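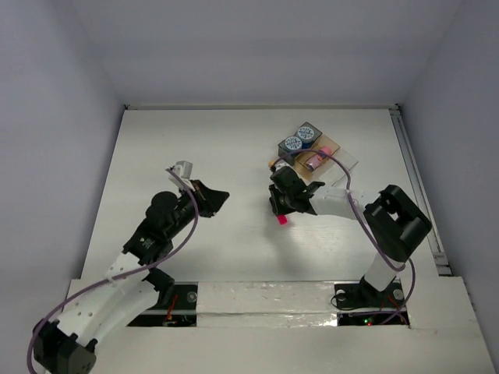 Lavender-Gray Walls and Clean White Worktops: Work Bays Open at Nustitari

11 January 2020

The new work bays on the ground floor of the Nustitari building in Cidia are open, and they look terrific. Eight of them now line the long side of the old mail room, each with a wide white work surface and plain walls in a soft lavender-gray that's a world away from the brown paneling so many of us remember.

The job took most of December. Stikivell, the local shopfitting firm that did the Mohamedi Street library counters, stripped the room back to the brick, leveled the floor and built the bays in two rows of four. Old sorting shelves that were still sound went to the library's storeroom, and the rest was broken up for scrap.

What strikes you first is how calm it all feels! The color was picked from 42 samples pinned up in the lobby last fall, and it was a close vote between this one and a pale green. It changes a good deal through the day - nearly blue in the morning, warmer and closer to purple once the lamps are on. A slightly darker band runs across the back wall, and a thin, pale metal strip finishes the line where the wall meets the worktop. Along the right-hand edge there's a long gray metal rail. Small details, but they give the bay a crisp, finished look.

The white tops got the most comments on opening morning, and it's easy to see the appeal. Small dark parts show up right away against a surface like that, and there's plenty of room to spread out. Several visitors wanted to know how the white will hold up to daily use. Stikivell left a care sheet at the front desk: a soft cloth and mild soap, no scouring pads, and no tape left on overnight.

The old mail room had been used for storage for years, and before that it was the spot where you stood in line for packages with your coat on. It had one working outlet and a radiator that banged. The radiator has been replaced, there are new outlets at every bay, and the big window onto the yard opens again for the first time in a long while. People kept going over to try it.

Total cost for the room came to 1489 hours of paid labor plus materials, paid from the building's improvement fund. There is still some work left. The door to the yard needs a new sill, and the hallway outside will be painted to match once the weather is warm enough to leave the windows open.

Bays are booked in four-hour blocks at the front desk. Please wipe down the surface when you finish and take everything with you, including anything you've stuck to the walls. Coats and bags go on the hooks by the door.

If you haven't been down to the ground floor since the fall, go take a look. Even the hallway side is brighter with the door propped open.

Related items
Mohamedi Street library counters: before and after
Lobby color vote: the results
Yard gate hours for the winter
Lost and found moves upstairs

Contact the Nustitari front desk | © 2020 Nustitari Building News | Back to top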